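Tea helper wanted for the reading room, Halham

Fellside is looking for one person to help with hot drinks at our reading room in Halham, two afternoons a week. You will fill the kettle, serve tea and fruit infusions to visitors, wipe the tables and put the cabinet in order before closing. The pay is 300 a month and we give the travel money separately. Experience is not necessary - we will show you everything in the first week. 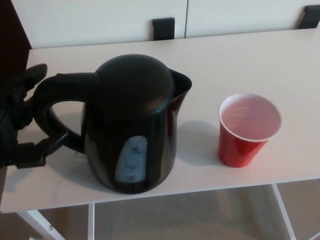
Sidra Afridi adds that the helper should never fill the kettle over the highest line, and should ask each visitor how strong they like their drink.

You should be able to stand for nearly 40 minutes at one time and speak simple English. Romanian is welcome, but we do not require it.

Please write a short letter to Despina Pîrvu and leave it at the desk by Mon 6 October. We answer to all letters - also when the answer is no.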